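Rechercher sur le site OK

Pour une durée de vie affichée des textiles

La question du linge et des vêtements usagés demeure traitée comme une affaire de tri. Elle relève pourtant d'abord de la fabrication. L'association Avalum soutient que tout article textile vendu en France devrait porter, à côté de sa composition, le nombre de lavages qu'il supporte sans perte notable de qualité. 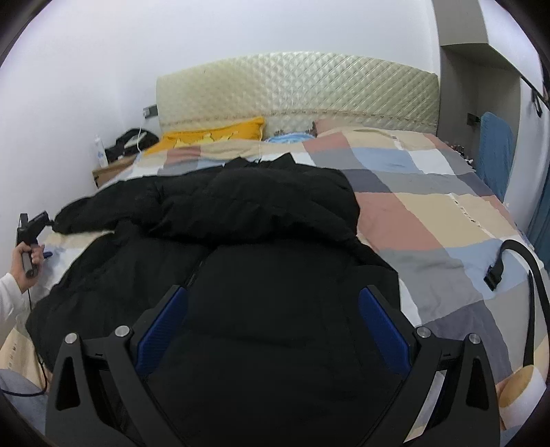
L'acheteur compare aujourd'hui des prix, rarement des usages. Une housse conçue pour 200 lavages et une autre qui en supporte 12 se côtoient dans le même rayon, sous une étiquette semblable. Le règlement que nous appelons de nos vœux prévoirait 4 classes de résistance — pas davantage, sous peine de perdre le lecteur.

Les fabricants objectent le coût des essais. L'argument mérite examen pour les petits ateliers, auxquels un délai pourrait être accordé. Il convainc moins lorsqu'il émane d'enseignes qui renouvellent 800 références par saison.

Shuk-fan Yu, pour l'association Avalum

À lire également
La réparation à domicile, un métier à reconnaître
Étiquetage : les réponses reçues en octobre

Contact | © Avalum | Haut de page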